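手を引いて教える タオルを畳むロボットの、いちばん地味な仕事場から

朝の作業は、タオルを広げるところから始まる。畳むのではなく、広げる。前の日に畳み終えた山から一枚取り、両端を持って二、三度振り、台の上に落とす。少し斜めになっても直さない。直すと練習にならないからだと、ライモ・ケットゥネンさんは言う。

ケットゥネンさんはフィンランドの出身で、日本に来る前はホテル向けのリネン工場で機械の保守をしていた。いまは、布を扱うロボットの教示を請け負うブレルティドゥーラ(Breltidura)で、操作者たちのまとめ役をしている。会社は運河沿いの古い印刷工場の二階に入っている。階段を上がると左が事務所、右が作業場で、境目に靴を履き替える場所がある。事務所より作業場のほうが広く、そして静かだ。

「布の仕事をしていた人間は、みんなロボットに腹を立てたことがあるんです」とケットゥネンさんは言う。「箱なら持てる。瓶も持てる。タオルを渡すと、急に何もできなくなる」

リネン工場には昔から畳み機がある。ただし、あの機械は布がまっすぐ入ってくることを前提に作られている。入り口で人が角を二つ探し、ぴんと張って送り込む。その人手が足りない、というのが依頼主たちの共通した相談だった。介護施設や小さな宿のように、そもそも畳み機を置く場所がない現場からの問い合わせも多い。

ブレルティドゥーラがやっているのは、ロボットに畳み方のプログラムを書いてやることではない。人がロボットの腕を遠隔で動かし、実際にタオルを畳む。そのときの腕の動きとカメラの映像を一緒に記録し、学習に使う。一回の動作の始まりから終わりまでを、社内では「一本」と数える。社内でこの一連の事業につけた名前がプリルネス(Prirnness)で、今年の9月に二年目に入った。

二本の腕を借りる

操作席は台から少し離れたところにある。操作者は椅子に座り、ロボットの腕を小さくしたような形の操作器を左右の手で握る。操作器を前に出せばロボットの腕も前に出る。指の部分を握れば、向こうの指も閉じる。

初めて座った人は、たいてい力を入れすぎる。手元の操作器には布の感触が返ってこない。つかめたかどうかは目で見て判断するしかなく、不安なので余計に握る。すると布が寄って皺になり、その皺をつかみ直そうとして、また別の皺ができる。

記者も座らせてもらった。一枚目は、角をつまんだつもりで何もつまんでおらず、腕だけが持ち上がった。二枚目は布を二枚重ねでつかみ、そのまま台の端まで引きずった。ケットゥネンさんは隣で黙って見ていて、三枚目に入る前に一度だけ口を開いた。

「布を見ないで、指の先を見てください」

言われたとおりにすると、少しだけましになった。指先が台に触れるところまで下ろし、布の縁の下にもぐらせるように滑らせてから閉じる。つまむというより、すくう動きに近い。それでも一枚を畳み終えるまでにずいぶんかかり、仕上がりは台形だった。この一本は記録に残さなかったそうだ。

操作者は現在6人いる。元の仕事はクリーニング店の受付、歯科技工士、楽器の修理などさまざまで、ロボットの経験があって入った人はいない。採用のときにゲームの腕前を聞くのかと尋ねると、聞かないという返事だった。それよりも、同じことを繰り返したときに雑にならないかどうかを見る。試験では25枚のタオルを続けて畳んでもらう。時間は測るが、合否には使わない。見るのは、最後の一枚の手順が最初の一枚と同じかどうかである。

迷いも一緒に覚える

人の動作を手本にするやり方には、やっかいな点がある。手本のよいところだけを選んで覚えてくれるわけではないことだ。

操作者が角の手前で一瞬止まる癖を持っていれば、学習したロボットも同じ場所で止まる。布をつかむ前に指を二度開く人がいれば、ロボットも二度開く。以前、学習を終えた腕が、畳み終わったタオルの上を必ず軽くたたくようになったことがあった。記録をさかのぼると、ある操作者が仕上げのつもりで毎回たたいていた。依頼主は気に入ったらしいが、次の版では取り除いた。

癖が一人のものなら、まだ対処しやすい。困るのは、人によって手順が食い違う場合だ。右から折る人と左から折る人の記録を半分ずつ混ぜると、学習した腕はどちらにも決められず、中途半端な位置で揺れることがある。初めの年、プリルネスはこれで二か月近くを失った。集めた記録のかなりの部分が使えなくなり、手順をそろえるところからやり直している。

いまは畳み方の手順書が壁に貼ってある。手前の角から入る。先に長いほうを折る。持ち上げた布は、置く前に引かない。文章は短く、絵は一つもない。絵を入れると、みんな絵と同じ形になるまで直そうとするからだという。

手順書が決めているのは順番だけで、タオルの置き方は毎回変える。真四角に置いたところからしか始められないロボットは、現場では役に立たない。斜めの置き方、縁がめくれた置き方、半分が裏返った置き方。操作者は前の人が使った置き方を繰り返さないよう、軽く放るようにして台に落とす。朝の作業が広げるところから始まるのは、このためだ。

白い台は、布の輪郭が見えやすいという理由で選んだ。とはいえ白いタオルも扱わなければならず、その日は台に色のついた板を重ねる。照明の位置も少しずつ動かす。影の向きがいつも同じだと、影を頼りに折る場所を決めるようになってしまう恐れがある。

グリッパーの指にはテープを巻いている。標準の指は表面が滑りやすく、薄い布では逃げられた。専用の指を設計する案も出たが、見積もりを見て取りやめた。テープなら傷んだところで巻き直せばよく、作業場の引き出しには予備の巻きが入っている。巻き方にも決まりがあり、継ぎ目を内側に持ってくると布の繊維が引っかかるので、外側で終える。

取材の日に台に載っていたのは、淡いミントグリーンのタオルだった。パイルのある布は、平らな布よりつかみやすい反面、折った部分が膨らんで戻ろうとする。片方の指で折り返しを押さえ、もう片方を布の上に寝かせておく。その押さえを外す間合いが難しく、経験のある操作者でも、続けていると雑になりやすい箇所だと聞いた。

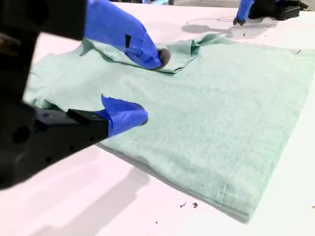

失敗の置き場所

うまくいかなかった一本をどうするかは、操作者の間でも意見が分かれてきた。

最初のころは、途中で布を落とした記録はすべて捨てていた。きれいな手本だけを集めれば、きれいに畳むようになると考えていたからだ。学習した腕は、確かに順調なうちはきれいに畳んだ。ところが一度つかみ損ねると、つかんだつもりのまま先へ進む。何も持っていない指が宙を折り返し、台の上には広がったままのタオルが残った。

立て直し方を見たことがないのだから当然だ、と言ったのは歯科技工士だった操作者である。その後、方針が変わった。落としたら、落としたところから拾い直し、最後まで畳む。途中でやり直した一本にも印をつけて残す。わざと悪い状態から始める日も設けた。角が内側に巻き込まれている、縁が台からはみ出している、といった状態を人の手で作っておき、そこから始めるのである。

捨てる一本の基準もはっきりさせた。操作者がどうしてよいかわからず腕を泳がせた記録は捨てる。失敗しても、次に何をするつもりなのかが動きから読めるものは残す。判断は操作した本人がその場で下し、昼にケットゥネンさんが見直す。二人の意見が合わないときは捨てることにしている。

「もったいないとは思いますよ。でも、迷っている動きは本当によく覚えるんです。こちらが覚えてほしいことより、ずっと早く」

一人が一日に記録する量は、100本前後を上限にしている。もっとできると言う人もいるが、それを超えると捨てる一本が増える。操作席に続けて座るのは50分までという案もあったものの、時間で切ると動作の途中で終わることになるため、いまはタオルの山で区切っている。山が一つ終わったら席を立ち、次の人と替わる。替わった人は操作器の高さを直し、指の開き具合を一度確かめてから始める。

施設の洗濯室で

学習を終えた腕の最初の行き先は、高齢者施設を運営するムストネン(Mustonen)の洗濯室だった。地下にあり、乾燥機が並ぶ壁の向かいに作業台が置かれている。夜勤の職員が見回りの合間に畳んでいたタオルのうち、浴用のものだけをロボットに任せるという約束で始まった。

初日の出来は芳しくなかった。作業場で畳めていたものが、洗濯室では畳めない。乾燥機から出たばかりのタオルは作業場のものより軽く膨らんでいて、同じ高さから下ろした指が布に届く前に、縁が逃げてしまう。洗濯を繰り返して硬くなったものもあった。作業場で使っていたのは、ほとんどが買ってから日の浅いタオルだったのである。

ケットゥネンさんは施設から古いタオルを譲り受け、作業場に乾燥機を入れた。操作者は朝に山を一つ乾燥機にかけ、出したそばから記録を取るようになった。遠回りに見えるが、施設側の担当者はこの対応を評価している。

「使い古しのタオルを引き取りたいと言われたときは驚きました。新しいのと替えてくれるのかと思ったら、そうではなくて、古いのが欲しいんだと」

現在、洗濯室の腕は浴用タオルをほぼ一人で畳んでいる。速さは職員の手に及ばない。職員が一枚をひと息に畳む間に、腕はまだ二つ目の角を探している。ただ、夜の間ずっと動かしておけるので、朝には棚に積める分がそろう。端のそろい方については職員の評価が割れていて、朝に積み直す人もいれば、そのまま使う人もいる。

畳めないものは横の籠に入れるようにした。つかみ直しを2回しても角が見つからなければ、腕はそこで諦めて籠に落とす。諦める動作も、もちろん人が手本を見せて教えた。操作者の一人は、この「籠に入れる」記録を取る日がいちばん気楽だと話す。畳めそうな布を前にして手を引くのは、慣れるまでは落ち着かなかったそうだ。

施設で使ううちに出た失敗の記録は、職員の了解を得たうえで作業場に送られてくる。映るのは台の上だけで、人が近づくと記録は止まる。操作者はその映像を見て似た状態を台の上に作り、自分ならどうするかを腕で示す。現場の失敗が翌週の教材になるわけで、この往復に人手の多くが使われている。

次の布

作業場の奥では、別の台でフェセル(Fesell)という新しい企画の準備が進んでいた。こちらは衣類を扱う。前開きの寝間着を、袖を内側に入れて畳むところまでが当面の目標だという。

タオルには表と裏、長いほうと短いほうしかない。寝間着には袖があり、襟があり、ボタンがある。袖が裏返っていれば、手を入れて引き出さなければならない。二本の指しかない腕でそれをどうやるか、操作者たちの間でまだ手順が定まっていない。壁に貼る手順書も白紙のままで、いまは各自が思う方法で畳み、昼に全員で映像を見比べている。

見学させてもらった回では、袖口を片方の腕でつまんで吊り、もう片方で肩の縫い目を押さえる方法と、先に身頃を半分に折ってしまい、袖をあとから重ねる方法とが比べられていた。前者は仕上がりがよく、後者は失敗が少ない。楽器の修理をしていた操作者は後者を推し、ほかの人は決めかねていた。

どちらかに決まるまで記録は本格的には取らない。食い違う手本を混ぜた初年度の失敗が、ここでは効いている。

ロボットが畳めるようになったら操作者の仕事はなくなるのか、という質問には、ケットゥネンさんは首をかしげた。タオルについては、記録を取る日が減っているのは確かだという。減った分は現場から戻ってくる失敗の見直しと、寝間着の準備に回っている。その先にはシーツの相談も来ているが、いまの台では広げることもできないので返事を待ってもらっている。

夕方、最後の山が終わると、操作者は二本の腕を台の外側に戻して電源を落とす。台を拭き、落ちた糸くずを取り、傷んだテープを剥がす。巻き直しは翌朝の当番がやる。畳み終わったタオルは積んだまま布をかけ、翌日また広げるために残しておく。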